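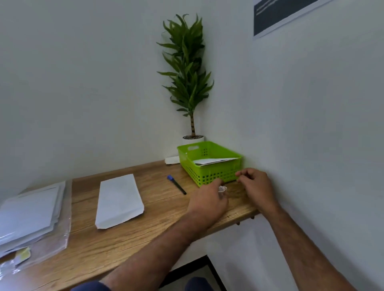
Nillero mail cell back up after feeder rebuild, label head still being tuned

Sep 5, 2023

The envelope cell at the Nillero mail room in Flususden is running again after a rebuild of its feeder. Short runs only for now. The arm picks an envelope from the stack, lays it on the belt, a second head puts the stamp label on, and the thing drops into an outbound basket. Simple enough on paper. The picking was the part that kept going wrong.

Clindus, which installed the cell, traced it to the suction cups. Worn lips, plus paper dust in the vacuum line. Padded mailers made it worse — they give a little under the cup and the seal goes. The counter stood at 1697 picks on the last set of cups when the arm began grabbing two envelopes at a time or none at all.

New cups are on. The line has been blown out and the inline filter swapped, and the filter now gets a look every 1000 picks. The old plan said every 3000. Too long for this kind of paper, the installer says.

The side guides on the stack tray were moved in a bit too. They had drifted, probably from people leaning on the tray to load it, and a stack that sits crooked gets picked crooked. There are scribe marks on the tray now, one set for long plain envelopes and one for padded. Line up the guides, tighten both knobs, then load. Self-seal envelopes go in with the flap strip away from the cup, otherwise the vacuum lifts the flap and not the envelope.

Stamps and small labels are still done by hand at the desk while the label head is being sorted out. Peel, place, press, next one. Finished mail goes in the basket. Slow going, but the mail is getting out and the hand work gave the crew a good look at what the head has to cope with: a tight little coil, a loose end that wants to curl back on itself.

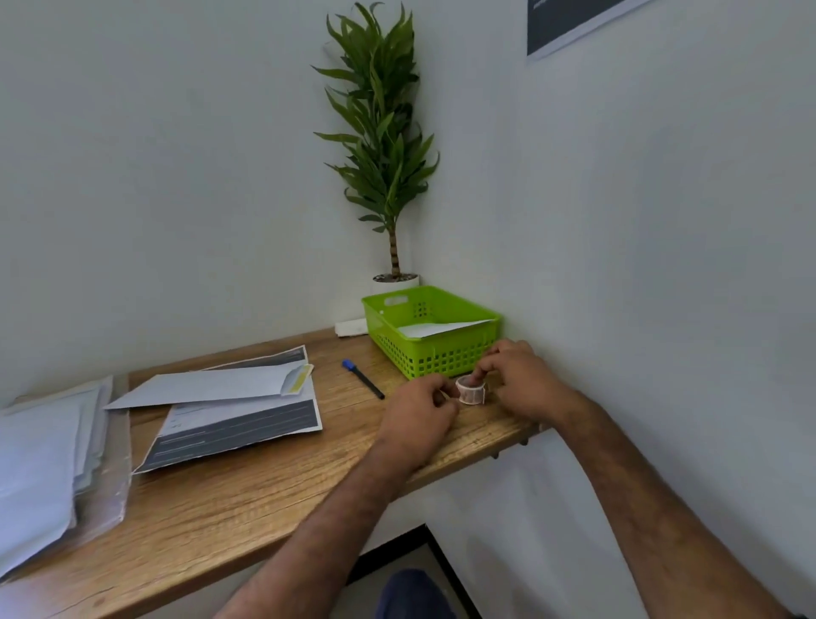

What's left on the label head

Mostly tension. The peel plate is fine, the sensor is fine after a wipe. But the roll holder was set up for big rolls and small coils overrun on it, so slack builds up and the label arrives late and slanted. Raju, the shop that makes the holder, is sending a smaller hub and a softer brake spring. Fitting is a 30 minute job, then the teach points for the head have to be checked again, as the new hub sits lower.

Until then the head is locked out at the panel. Please don't clear the lockout to "just try one." The arm will still swing to the label postion even with no roll loaded.

Daily care, short version

Wipe the cups with a dry cloth before the first run. No solvent, it hardens the lip. Empty the scrap bin. Check the vacuum reading with one envelope held on the cup and write it on the sheet by the panel. If the reading is low, change the cup first and call after.

Full runs are planned for October, if the hub gets here an the test batch goes through clean.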